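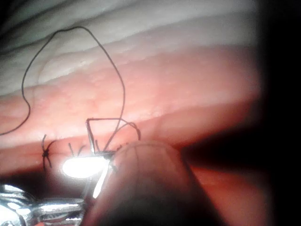
How far has the grant taken us with the suturing practice? Far enough that we close a straight incision with separate stitches in most sessions now, and the knots are getting tidier.

Projects > Zatcombe > Progress reports

May 11, 2021

Dear Imke Böttcher,

We've booked 90 practice closures since October and spent some 30 per cent of the consumables money, nearly all of it on thread and tissue blocks. Gollo put their prices up, so I've moved the needle order to Moreira (order 3239, if your accounts people ask).

What still trips us up is tension. Pull too hard and the edges pucker, 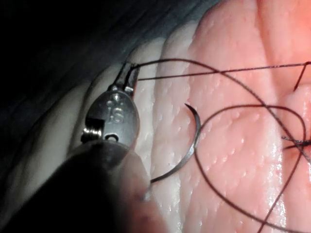

too gently and the first throw slips while you're getting ready for the second. We've added 4 extra sessions on knots alone – dull work, but I'd like the spacing to be more even before we try anything curved.
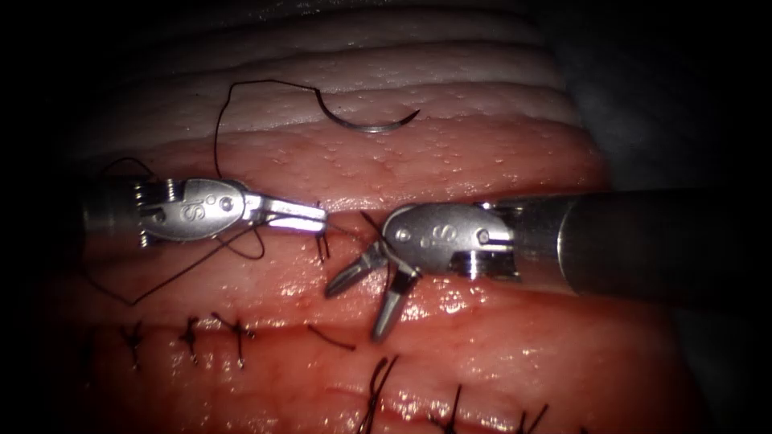 Pascal Harms thinks we leave our tails too long and would like them trimmed as we go, before the next stitch is started. I'm coming round to it – we'll try it for the next batch at Distau and I'll send you the tally.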